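Carpet tile over raised floor: loose lay or tackifier, and what to do about cables at the wall
Flooring and Fit-Out > Commercial > Carpet tile
Page 1 of 1

subfloor_dan
Posts: 871

We are taking over a ground floor unit at Wedlow and I need opinions before I commit to an adhesive. The floor is existing carpet tile, dark charcoal, two or three close tones in a checkerboard, with thin orange and reddish lines running through it. The tile is staying. The landlord's paperwork lists it as Limen, no product number, 50 cm square. I have 159 tiles in storage from the last tenant, same range, and 118 positions marked for replacement.

Two issues. First, the lines do not carry across every seam. Second, everything with a plug has ended up along one wall, and the cables sit on the pile next to the outlet. What looks like a stand, wires, small fittings and a bucket are all in the same corner. I want that strip clear before the tile comes up.
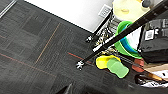

Re: Carpet tile over raised floor

pilecount
Posts: 159

Tackifier, full spread, no question. Loose lay is fine in a storeroom. In a room where stands get dragged around, the corners lift within a year.

On the lines: check the arrow on the back of each tile. If it was specified monolithic, all arrows point the same way. If the last crew mixed in quarter turn, the lines will stop dead at seams and no adhesive will fix that.

Re: Carpet tile over raised floor

gridline_k

Disagree on full spread. It is an access floor. Somebody will need to lift a panel, and with full spread they will be scraping residue off the panel edges. Use corner tabs, one at each four-way junction, sticky side up, not bonded to the panel. I have had tabs down in an office at Zokstead for six years with rolling chairs on them and nothing has moved.

Also offset the tile from the panel grid by half a module. If the seams line up you get a visible ridge wherever a pedestal is out of level.

Re: Carpet tile over raised floor

pilecount
Posts: 159

Pressure-sensitive tackifier releases. That is the point of it. Residue on panel edges means it was put down too wet. Let it go clear before laying and the tile peels up cleanly.

Tabs depend on the whole field being tight. At the perimeter you have cut tiles with nothing to hold them, and the perimeter is where he has his cables.

Re: Carpet tile over raised floor

subfloor_dan
Posts: 871

Both useful. I pulled four tiles this afternoon. Arrows all run the same way except on one, so it was specified monolithic and the odd ones are repairs. The backing is clean, no tackifier that I can find, so it has been loose laid all along.

Leaning toward tabs in the field and a band of tackifier at the perimeter, two tiles deep. Any objection to mixing the two?

Re: Carpet tile over raised floor

gridline_k

None. That is what I would do. Mark the perimeter band on the as-built so the next electrician knows.

For the cables:

1. Unplug and label both ends before anything moves. Masking tape and a pen will do.

2. Take the stands out of the room. Do not shuffle them along the wall while you work.

3. Run the permanent cables under the floor to a grommet, one grommet per desk position. Leave slack under the panel, not on top of it.

4. Anything temporary goes in a low-profile floor cover. Do not put cable under carpet tile. It telegraphs through in a month and it is against code in most places.

Re: Carpet tile over raised floor

wallbase_only

Point 3 assumes there is depth under there. Sachdeva low-profile systems leave very little once the pedestals are in, and a molded plug will not pass. Measure first. If it is shallow, use surface raceway along the wall just above the base and skip the grommets.

I would clear the loose items off the floor in the same session as well. Small things left on the pile are what get stepped on when the tiles are being carried in, and a hard corner will snag a loop.

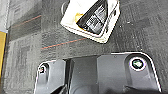 Raceway also means you can change the layout later without cutting another panel. It costs you some looks. In a working room I would take that trade.

Re: Carpet tile over raised floor

gridline_k

Fair. I was assuming full depth. Surface raceway gets ugly at door frames, though, and it tends to collect a second layer of cable on top.

Re: Carpet tile over raised floor

subfloor_dan
Posts: 871

Measured it. Too shallow for a molded plug, so raceway on that wall. Tabs are ordered and the tackifier is on site. Work is booked for August. I will report back on how the line match comes out with the stored tiles - they have been kept flat, but the dye lot on the boxes is different.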